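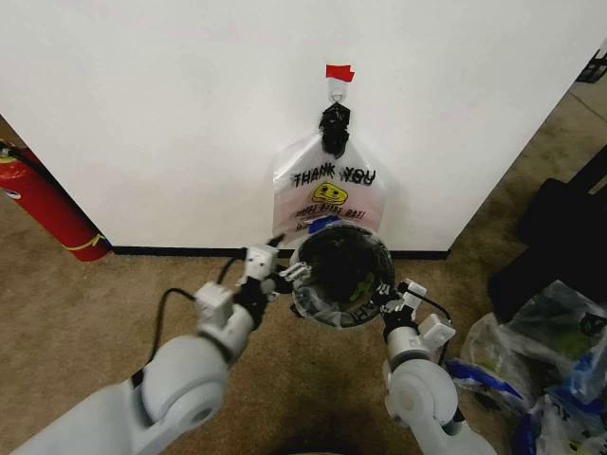
## Cuaderno del taller de encuadernación y papel - miércoles

**Asunto:** engrudo de almidón de trigo para el fondo Rundley. Segunda serie de ensayos.
**Presentes:** Wenceslao Gallegos (redacta), Yayra Odoi, Panya Wongsuwan. Kavinda Uddin se incorpora por la tarde.

Se retoma la comparación entre los dos almidones disponibles en el taller, el Mirnico y el que venía suministrando Erley. La primera serie quedó invalidada por haberse empleado agua del grifo en una de las cocciones, error que consta en la entrada anterior y que no procede repetir aquí.

### Preparación

Proporción de partida: una parte de almidón por cuatro de agua desionizada, en peso. Remojo previo de una hora, sin agitar. Cocción al baño maría con removido constante hasta que la mezcla se vuelve translúcida, y enfriamiento en recipiente tapado. Se cuela tres veces por tamiz de crin antes de diluir.

- **Lote A (Mirnico).** Espesa pronto y de forma uniforme. Tras el segundo colado no se aprecian grumos. Olor neutro.
- **Lote B (Erley).** Espesa más tarde y deja una película en las paredes del cazo. Requiere el tercer colado. Color ligeramente más gris, sin consecuencias previsibles una vez seco.

Ambos lotes se diluyeron hasta consistencia de nata líquida para los injertos y se reservó una porción espesa de cada uno para los lomos. La señora Odoi propone anotar en lo sucesivo el peso del agua evaporada. Se acepta; falta determinar si se pesa el cazo completo o se trasvasa. 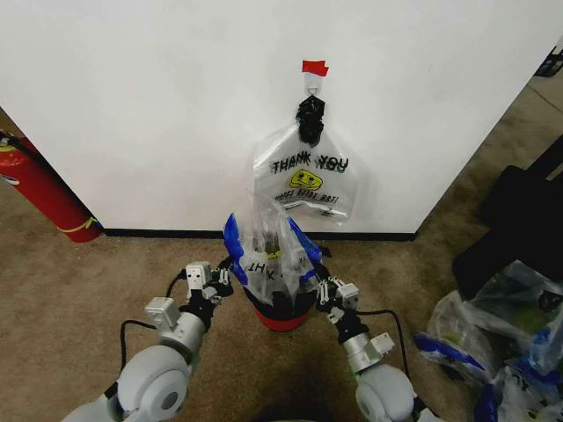 ¿Por qué no se utiliza metilcelulosa en todo el fondo y se evita la cocción?

La metilcelulosa se reserva en este taller para limpiar lomos y para consolidar papeles muy débiles. Su adherencia resulta insuficiente en las bisagras de los libros de cuentas de Rundley, que se abrirán con frecuencia en la sala de consulta. La mezcla de ambos adhesivos sigue siendo admisible en injertos pequeños y se ensayará en la serie siguiente.

### Ensayos sobre probeta

Se cortaron 14 probetas de papel de trapo sin valor documental, procedentes de guardas desechadas, y se dividieron a partes iguales entre los dos lotes. En todas se adhirió una tira de papel japonés con la fibra en la dirección de la apertura. Secado entre secantes y no tejido, bajo peso moderado, con cambio de secantes a los diez minutos y de nuevo a la media hora.

De las 14 probetas, 11 secaron planas. Las tres restantes presentan un alabeo leve hacia la cara encolada: dos son del lote B y una del lote A. En esta última la tira se colocó con la fibra cruzada, según reconoce quien suscribe, de modo que no debe computarse contra el adhesivo.

Respecto a la reversibilidad, la señora Wongsuwan humectó una probeta de cada lote con compresa. En ambos casos la tira se levantó sin arrancar fibra del soporte. El lote B exigió una segunda aplicación.
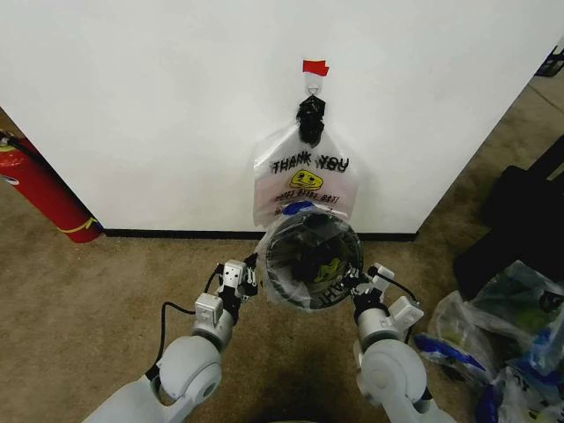 Conviene advertir que la reversibilidad se ha comprobado únicamente sobre encolados recientes, y que el comportamiento tras meses de almacenamiento puede diferir. Se guardan cuatro probetas en sobre neutro, rotuladas a lápiz, para repetir la humectación más adelante. La llave del armario queda donde siempre.

### Estado del fondo Rundley

El inventario provisional arroja 143 volúmenes y 2.115 hojas sueltas. El señor Uddin ha revisado el primer estante y señala lo siguiente:

1. Predominan las encuadernaciones en media tela con lomo desprendido. Las cubiertas se conservan casi siempre.
2. Las hojas sueltas llevan foliación a tinta en el ángulo superior derecho, con saltos. No se alterará el orden recibido hasta que Yuzuki Noguchi coteje la foliación con el índice antiguo.
3. Algunas tintas rojas de los encabezamientos son sensibles al agua. Es obligatoria la prueba de solubilidad en cada hoja antes de aplicar cualquiera de los lotes.
4. Un volumen, marcado «Lis» en el canto, no figura en la relación de ingreso. Se aparta y se consulta.

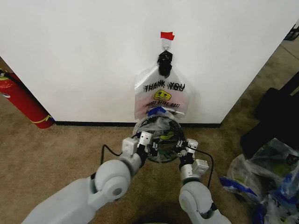

*Bolsa con el rótulo «THANK YOU» y cara sonriente amarilla, colgada del gancho de la pared.*

### Acuerdos y pendientes

Se adopta el Mirnico para los injertos y las bisagras. Lo que resta del Erley se destinará a maquetas y a las prácticas de aprendizaje - no a documentos originales - hasta agotar el saco.

- Pedir papel japonés de gramaje intermedio. El actual resulta demasiado fino para las bisagras.
- Sustituir el tamiz pequeño, que presenta la malla floja en un lado.
- Noguchi: cotejo de la foliación y respuesta sobre el volumen «Lis».
- Odoi: plantilla para registrar el agua evaporada.

El engrudo sobrante del lote A se conserva en frío, tapado y con la fecha de cocción. Deberá desecharse ante cualquier cambio de olor o de textura.

W. Gallegos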